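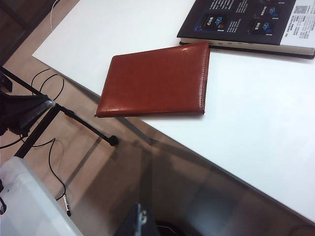
Robot arm coming to our lost property desk. What happens to the people?

Posted by Fastutley

I work in the back office of a transit company, sorting what riders leave behind. Wallets, books, gloves, keys, you name it. There are 5 of us and on a busy day we log 134 items. In March our manager told us a robot arm is being trained to pick things up off a table and sort them into bins. I'm excited about it! My wrists are not what they were. But I'd love to hear from anyone who has been through this. Did your job change much? Did anyone get let go?

Szymon Borkowska

We did this at the Rissanen returns warehouse and I'd go through it again tomorrow. The first weeks are slow. Somebody has to put out one thing after another and show the arm where to grab, and a floppy glove takes way longer than a hardback book. Once it gets going, though, your day is different — less lifting, more looking. I used to sort all shift long. Now I check the odd stuff, fix the wrong calls and talk to customers, and I go home with energy left over.

Nobody on my shift was let go, but two people who left weren't replaced, so ask about that early. Also ask who opens the wallets. Ours stayed a job for people, with two signatures, and I think that's right. Get your team in the room when they decide which items the arm handles. We gave them a list of 61 and they used most of it.

Piltent

depends on the company. ours got one and it mostly does boxes. get the training hours in writing

Trelex

Seconding Szymon on the training phase, it's the fun part! I'm 58 and had never touched anything like it, and now I'm the one who teaches the new starters. Ask for paid time to learn it. We had to log 1000 picks before it went live, and doing those on top of normal work was rough on everybody.

Comments

gail_m: Two signatures for wallets is a great idea, passing that on to my boss.

Fastutley: Thank you all! Asking about the unfilled jobs at our next meeting.

norbie: does it manage umbrellas

Contact us | Copyright June 2026 | Back to top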